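Laundry Additives: Frequently Asked Questions
Last updated 9 Nov 2022

I get a lot of mail about what people pour into their washing machines. These are the questions that keep coming back. My answers lean toward "you probably don't need it," and I've tried to say where I might be wrong.

Do scent beads clean anything?

No. They are perfume in something that dissolves. If you like the smell, fine, that's what you're paying for. The bottle of Clolance beads I bought in October says "deep freshness" on the front and makes no claim about dirt anywhere on the back. I read the back twice.

Does vinegar soften towels?

It can help a little if you have hard water and have been using too much detergent. That's a lot of ifs. People write to me and say their towels came out like new, and then I ask what else they changed, and they had also cut the detergent in half. I'd try that first and leave the vinegar in the kitchen.

What about vinegar and baking soda together?

They mostly cancel each other out. You get fizz and then slightly salty water. I have no idea why this one won't die.

Do I need fabric softener?

On towels and workout clothes, no. Softener leaves a coating, and a coating is the last thing you want on something that has to soak up water. On cotton sheets it's a matter of taste. I quit using it and didn't miss it, except on one very scratchy blanket that I gave away.

Are detergent sheets as good as liquid?

The ones I've tried were weaker on grease. Drurkthorpe sheets did all right on a lightly worn load and left a salad dressing stain right where it was. One sheet per load is what the box says. When I used 2, the stain faded some, but at that point the price argument falls apart. They do travel well, I'll give them that.

How much detergent should I really use?

Less than the cap suggests, in most machines. Start at half of what you use now and go back up if things come out smelling stale. The lines inside the caps are hard to see, and I don't think the people selling detergent lose any sleep over that.

What do you make of the Bretier washing disk?

I washed 12 loads with it and 12 with plain water. I couldn't tell the piles apart, and neither could the rest of my household. The company's page talks about "402 active points" and never says what a point is. If yours seems to work, try a load with nothing in the drum and compare – you may be surprised how much water and tumbling get done by themselves.

Is cold water good enough?

For most clothes, yes. I still use hot for dish rags, and for sheets when someone's been sick. Powder sometimes clumps in cold water, so dissolve it in a cup of warm first or switch to liquid.

Do dryer balls save time?

Maybe a few minutes. I timed a normal load of jeans at 42 minutes with the Sharifi wool balls in, and without them it was close enough that I wouldn't bet on the difference. They do keep sheets from rolling up into a rope, and that alone may be worth it to you.

Should I get a hamper with a charcoal filter?

I wouldn't. Smells in a hamper come from damp things sitting in it, and a small square of charcoal in the lid can't keep up with a wet bath mat. Hang damp stuff over the tub until it dries, then toss it in. Air helps more than any filter, so I'd go with something woven before anything with a sealed lid – an oval brown wicker basket like the one on the table in the photo would be my kind of thing, though I'd want to check the inside for rough ends before I trusted it with a sweater. Line it with an old pillowcase if you're worried about snags, and wash the pillowcase now and then. 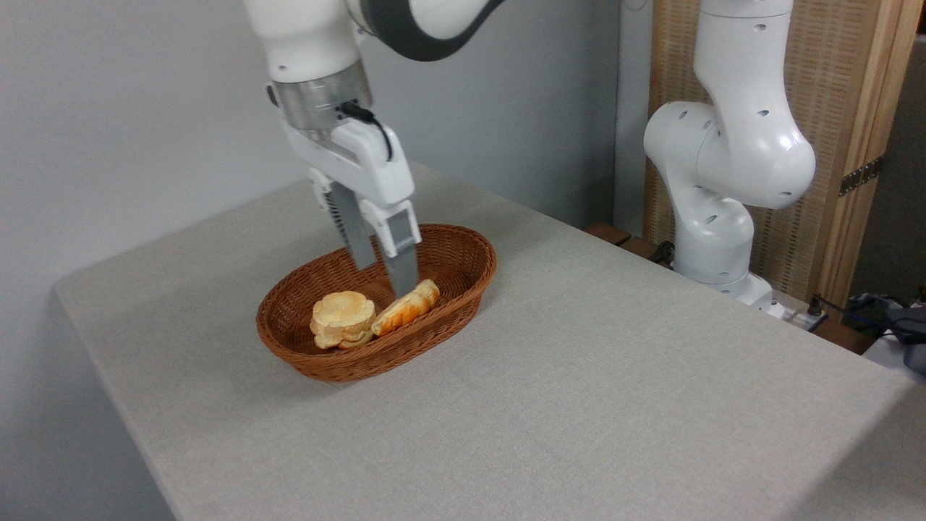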